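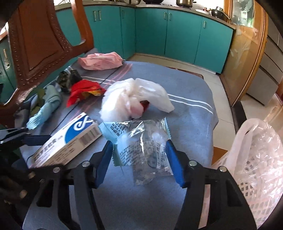
Where should an empty snack wrapper go once the snack is finished?
In this household it goes into the general waste bin in the kitchen, folded flat, on the same evening it was opened. Thin printed film is not accepted in our recycling collection, and residents elsewhere should consult the rules of their own municipality before assuming otherwise.

The matter came up in November, when I undertook a review of how our kitchen table is cleared. The table serves as dining surface, mail desk and sorting station, and over the autumn the third of these purposes had overtaken the first two. Readers of this blog will recall my earlier post on the pantry shelves. The present entry concerns the table only.

The household presently observes the following order of work. Wrappers and soft packaging are removed first. Paper tissue and crumpled bags are removed second, after a check that nothing has been left inside them. Dishes follow, and the cloth is attended to last. I had formerly begun with the dishes, on the grounds that they are heavier and more conspicuous. Serpil Akyol, with whom I share the apartment, pointed out that light wrappers slide under plates and are then carried to the sink, where they block the strainer. Her objection was well founded and the order was changed the same week.

Some remarks on the cloth. A tablecloth conceals a good deal, and small scraps tend to gather wherever it wrinkles. It is our practice to lift every item completely and set it on the counter. Pushing items to one side only moves the crumbs along with them. When the surface is bare, the cloth is gathered by its corners and shaken out over the balcony rail, provided that the neighbors below have no laundry out. Mrs. Gheorghița Pop, who lives directly beneath us, has been very patient in this regard and I wish to acknowledge it.

Cables are to be unplugged and coiled before the cloth is lifted. I pulled a lamp to the floor in 2000, in my first apartment, by neglecting this step, and the replacement shade never did fit.

With respect to snack packaging in particular, the household has adopted these provisions:

A packet is opened along its top edge and is not torn down the side. A packet torn down the side cannot be closed again and will shed crumbs.

An unfinished packet is to be closed with a clip and returned to the Billier tin. It is not to be left on the table overnight.

An imported product is to be checked for allergens before it is shared with guests. Where the label cannot be read by anyone present, the wrapper is kept until a translation has been obtained. My colleague Sunee Saengthong has helped with several of these inquiries, and a telephone translation program has managed the remainder with mixed results.

An empty wrapper is pressed flat and folded in 3. Wrappers left crumpled spring open in the bin and fill it well before collection.

The last provision has met with some resistance. Laurențiu Cârstea, a frequent guest, considers the folding of wrappers excessive and ties his in a knot. Knotted wrappers are accepted.

A word should be said about the bin itself. We had been using a small Bateck model with a swing lid, and light film clung to the lid and came back out with it. An open bin under the sink has served us better, although the cabinet door must be kept closed when the cat is visiting. The old bin now holds umbrellas in the hall.

Clearing takes place at 9 p.m. The duty alternates between the 2 residents, and guests are not asked to participate. Where a large quantity of packaging has accumulated, as after a birthday or a film evening, both residents clear together, and the dishes may be left to soak until morning.

I have been asked by a reader whether I would recommend a small dish or basket on the table for wrappers. We tried a bowl for this purpose. It was soon full of receipts, pen caps and a key that fits no lock in the apartment, and it has been withdrawn. The key is still here, should Cornel Chiriac be missing one.

The next entry will deal with the drawer beneath the kettle.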